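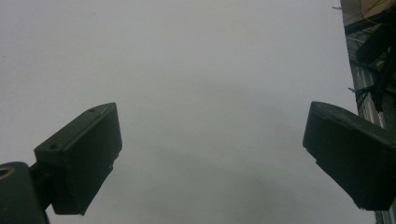
Gray sky at Rutholm, 20/12/2018.

Rutholm Sorting Tables: Frequently Asked Questions

What is a sorting table?
A table you can book by the hour to sort small things: buttons, beads, screws, watch parts, fishing tackle, stamps in packets. You bring the things. We supply the table, a white board to work on, and an organizer box if you don't have one.

Do I need to book?
Yes, for mornings. Afternoons are first come, first served except in July, when everything is booked ahead. Call the front desk or write to Léonie Millet, who keeps the booking sheet.

How long does a job take?
It depends on how mixed it is. One hour is enough for a jar of shirt buttons if you only sort by color. Sorting by color and size takes most people two or three sessions. A customer brought 4000 glass beads in one bag and was with us for most of a week.

Why a white board?
Clear and dark parts both show up on it, and it is easy to wipe. Please don't cut on it. If you need to cut thread or trim tags, ask for a mat.

Can I bring my own board?
Yes, as long as it fits on the table with a little wood left over at the far side. Boards that hang over the edge get bumped.
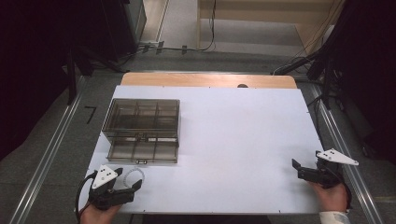 Smoky-gray organizer box on the white board, with the clear ring in front of it.

What boxes do you have?
Mostly see-through plastic ones with dividers inside, a lid and a latch at the front. We buy from Bivon and Hervieu, and the two makes do not share lids. If you borrow a box, check that the latch closes before you fill it, and carry it flat. Parts travel under the dividers when a box is stood on end.

Can the dividers be moved?
In the Hervieu boxes, yes. In the Bivon boxes they are fixed. If you have long pieces such as knitting needle tips or drill bits, ask for a Hervieu.

What about a smoky box? Isn't clear better?
Some people prefer clear. We find the smoky ones easier to look at under the lamps, and you can still see what is in each compartment once you lift the lid. For very dark parts, take a clear box if there is one on the shelf.

What is the clear ring with the marks on it?
People use it to keep a small pile in one place while they work through it. Lay it flat on the board and tip a spoonful of parts into the middle. The marks are faint, so don't rely on them for sizing. For that, borrow calipers from the desk. Rings are easy to lose on a white board and we have had several go home in coat pockets — please look before you leave.

Where should I put the box?
Most right-handed people put it on the left side of the board and keep the right side free for the pile. Left-handed people usually do it the other way around. Tianyou Jiang teaches the beginner session and starts everyone with the box at the back and the pile in front, then lets them move it.

I dropped something on the carpet. What now?
Stop and tell us before you move your chair. The carpet is dark gray and small metal parts disappear into it. We have a flashlight and a magnet on a stick. For glass and plastic it is hands and knees.

Can I leave a job half done?
You can leave it overnight with the lid closed and your name on the box. We cannot hold loose piles on the board. Anything left longer than a week goes on the storage shelf, and there is a small charge to get it back.

Do you sell storage bags?
Yes. Wultov zip bags, sold in packs of 500. We don't split packs, but you may find someone at the next table willing to share one. Labels are sold separately.

How should I label the compartments?
Pencil on paper tape. Marker does not come off the plastic. If you are working to a parts list, write the list number only and keep the list itself inside the lid. Customers who write out full names run out of room.

Is daylight better than lamps for matching colors?
For buttons and beads, yes. A flat gray day is good for it because there is no glare and the light stays even. On bright days, step out with two or three pieces and compare them in the shade of the building. Take them in a closed bag.

Are children allowed?
From age eight, with an adult at the same table. No younger, on account of the small parts.

What do I owe if I break a box?
Nothing for the first one. After that we charge what we paid for it. Lost dividers are the same — tell the desk and we'll write it down.

Who do I ask about group bookings?
Léonie Millet, extension 134. Groups need at least two weeks' notice and should say ahead of time what they are bringing.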